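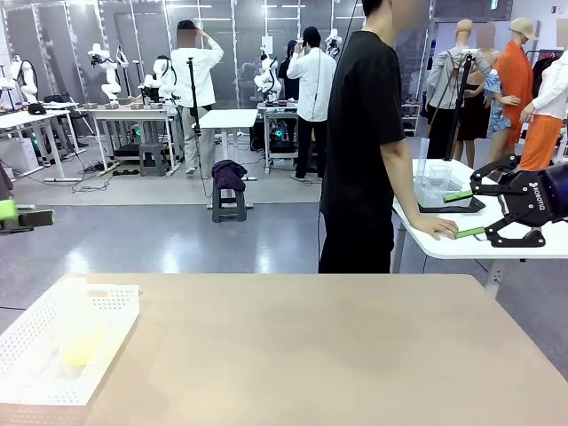 The county's notice on the Kinsella Road site gives residents 14 days to leave and says placements have been arranged for all 362 of them. I went through the published placement list last night, and the totals do not match the notice. The list counts beds, and it counts the Judel center twice, once under its street address and once under its old name. It also treats a bed as a bed whatever comes with it. Diron, the contractor, defines a furnished place as a mattress, a locker and a set of kitchen items, and the kitchen items can be as little as a cup in a white plastic basket with square holes and a clear container on a black tray. Cooking equipment is not in the definition. Families with small children are assigned to these places on the same terms as single adults.

The second problem is transport. The notice names 2 pickup points, both on the north side. The list sends most households to Davville, and the bus contract attached to it ends on the day of the clearance. Anyone who misses the bus is told to call the housing line, which closes at five.

The county approved 1,556 bed-nights for the first phase in August. Divide that by the number of residents and it covers a little over four nights each. I found no approval for a second phase in the minutes. It may exist in a closed session record, and I have filed a request for that.

The legal deadline for objections is the same day as the clearance. Objections have to be submitted on paper at the county office, with a copy of the notice attached. The form is on the county website under "Land use," not under "Housing."

Posted 2023-11-16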